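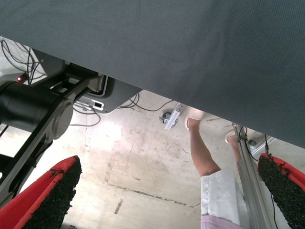 A Grip on Things

My week with the soft-fingered grippers of Gretemow, and one very stubborn gear

The first thing I learned about robot fingers is that you should never lend them your coffee cup. The second is that people who test them for a living have strong feelings about foam. I mean really strong. I walked into the Hollenstein workshop in Gretemow expecting to hear about software all day, and by lunch I'd sat through three separate arguments about padding (I took sides in two of them, which was probably rude for a guest).

I'd asked to come for a simple reason. I've written about robot arms for years, and I'd always treated the gripper as the boring bit at the end, like the nozzle on a garden hose. Then a friend in packaging told me her line had been down for most of July over a set of fingers that kept dropping one particular part. The arm was fine, and so were the cameras. The fingers just couldn't hang on to a thing the size of a walnut! That stuck with me, and Hollenstein happened to be in the middle of comparing two sets of fingers for exactly that sort of job.

One set is the house standard, bare hard fingers that have been on their arms forever. The other is called the Narnow, and it's the one everybody wanted to talk about. It's red, very red, with a rough black pad down the inside of each finger. Touch the pad and it feels like something between a kitchen sponge and a driveway. I liked it right away, which I was told is how everyone starts out.

The test itself is about as glamorous as sorting socks. You put a part on the gray cloth, the arm comes down, the fingers close, the arm lifts, waits, and sets the part back. Then you do it again. A full run is 100 picks for each part with each set of fingers, and there were 23 parts on the list when I arrived. Most of them were the kind of stuff you find at the bottom of a toolbox. I asked whether anyone ever got bored and was handed the clipboard, so I suppose that was my answer.

And I loved it, at least for the first morning! You start rooting for the thing. A washer goes up, the washer stays up, and you feel like you've done something. A short pin rolls half a turn as the fingers close and the whole bench groans. By the middle of the day I had favorites and I had enemies, and the biggest enemy of all was a metal spur gear.
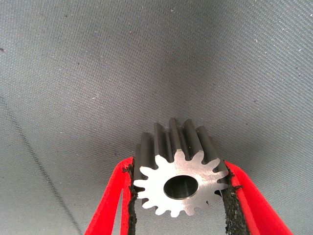
Gears are mean. They're heavy for their size, they're slick, and if you come at them from the side there's hardly anything flat to hold. Hard fingers touch a tooth or two and that's it, so all the force goes through those couple of tips. Squeeze lightly and the gear turns in the grip. Squeeze hard and it can pop out like a bar of soap. In the bare-finger run I watched, it got away 20 times, and I got quite good at hearing it coming.

Soft pads change the deal. The tips of the teeth press into the foam a little and get something to push against, so turning is harder. You don't need nearly as much force either, and the gear doesn't seem to mind coming in slightly crooked. With the Narnow we lost it just twice. I may have cheered.

Now for the bad news, and this is where the foam arguments come in. A pad that rough sheds. You get little black crumbs, and if you're building a gearbox you really don't want those riding along with your gear. The pad also squashes by a different amount depending on what it's holding, so the part never sits in quite the same spot from one pick to the next. For tossing things in a bin, who cares? For sliding a gear onto a shaft, you care a lot. The bare fingers hold it in the same place every single time, right up until they don't hold it at all.

We tried to get around that with the controller. Hollenstein runs everything through a Gresuten box, which lets you set how fast the fingers close and how hard they push at the end. Slowing down the last bit of the close helped more than I'd have guessed. So did the wrist camera, which looks right down between the fingers and lets the arm check where the gear ended up before it goes anywhere. That view is worth having for other reasons, too - tilt the arm and you see the underside of the bench, the cables, the floor, whoever's standing nearby. One afternoon we spent longer looking at cable loops than at gears, trying to decide if one of them would catch on the next big swing. We moved it, to be safe.

So would I buy the Narnow? For mixed parts going into bins, yes, and I'd keep a brush next to the bench. For assembly I'd want a pad with a tighter skin on it, something that gives a bit and keeps its crumbs to itself. I said so on my last day and got a long look from both sides of the foam debate.
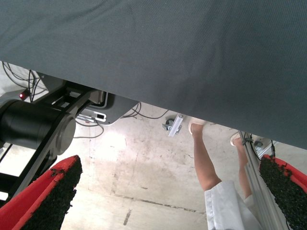 Glue is the real problem, according to one reader of an early draft. Pads come loose at the edges long before the foam itself is used up, the reader wrote, and any fair comparison ought to go on until they do: "A hundred picks is a honeymoon. Call me after a month of gears." I passed that along to Hollenstein, and the gear is going back on the cloth for a much longer run, starting with the Narnow and a fresh pair of pads.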